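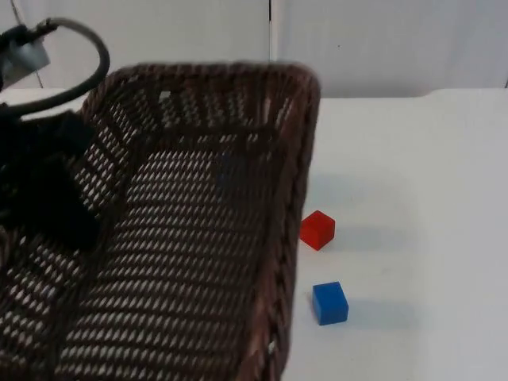 Gripper over the wicker basket, red and blue cubes on the table.

To: Tillumstead household automation list
Date: Tue 18 June
Subject: Re: [chores] Are we there yet on tidying up?

Someone from the Bradville group wrote:

> I think the sceptics on this list are going to look silly by October.
> Putting things in a basket is most of what tidying is. Toys go in
> the toy basket, socks go in the sock basket, recycling goes in the
> recycling. Once an arm can pick up a small object and drop it in a
> container, you have the bones of a machine that does the lounge room
> every night while you sleep. Wallia are already talking about a
> home unit for 2550 dollars. I'd pay that tomorrow.

I'd keep my money in my pocket a bit longer.

Look at the job in the picture at the top. Two cubes, one red and one blue, both bright, on a plain white table with a plain white wall behind. The basket takes up more of the view than everything else put together. I can't think of a kinder version of tidying up, and I don't say that as a knock on the people doing it. You have to start somewhere. But let's be clear about where that is.

My lounge room floor is grey-brown carpet and most of what lands on it is also grey or brown. Last night I picked up 13 things before bed and I doubt more than a couple of them had a flat side. One was a dressing gown cord. One was half a biscuit, which didn't go in any basket. Deciding what a thing is and where it belongs takes me no effort at all, and it's the bit I never see anyone put a number on.

Then there's the basket. Open weave is a rotten thing to work around. You can see the table through the holes, the rim is thick and ropey, and anything with a bit of thread on it will snag. I've lost buttons to one just like it. If the arm catches the rim and drags the whole lot across the table, does it know? Does it put the basket back? A four-year-old would.

On the price, 2550 dollars is for the arm. Read the Wallia page again. The stand is extra and it wants a clear bench at a set height, so now I'm carrying the mess to the robot. My current system is a 60 litre tub and a bad mood, and it does the whole floor in about ten minutes.

The Đỗ write-up that went round last month was better than most. They gave the failures as well as the good runs, out of 2000 tries, and they said which objects they'd left out. If Wallia did the same I'd read every line. Until then, what I'd like from Bradville is one run, start to finish, no cuts, on a floor that somebody else messed up. Put a sock in it. Put in a charger with the cable still attached.

I'm happy to lend the sock.

Has anyone here had an arm at home for longer than a weekend? I'd like to hear what it was doing by the second week, and how often you had to get up and help it.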